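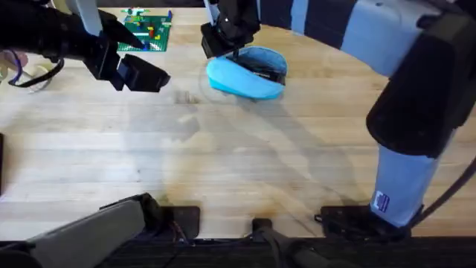 January 28, 2026 — bimanual bench, planner branch

Got the new collision model running on both arms this morning and it is SO much nicer to work with! The old one wrapped every link in one fat capsule, so whenever the right arm reached over the table the planner decided the left arm had nowhere to go and gave up. Emese split the upper link into shorter pieces and added a bit of padding for the fabric sleeve (I'd forgotten the sleeve entirely, well spotted).

Replayed the 651 logged start poses through Konona overnight. Failed plans down to 82, and most of those have the two wrists close together near the middle, so I half expected them. Median planning time hasn't moved, which is fine by me.

Bowl grasp: the pose estimate still wobbles when the bowl is tilted. Hiba thinks the rim fit is latching on to the shadow inside — plausible, the residuals are all on the darker side. She's trying a fit on the outer edge only. I've put a low-pass on the target for now, but it adds lag and I don't want it to stay.

Also found that Lulo publishes the gripper state 2 ticks behind the joint state. Explains the odd jerk on closing! Patch is on Vilmos's desk for review.

Next:

- rerun the 82 with the elbow preference flipped
- left arm holds still while right places, then try both moving
- ask Katalin whether the cable loops on the left can go in as a keep-out box
- bring the wrist speed limit back up once the lag fix is merged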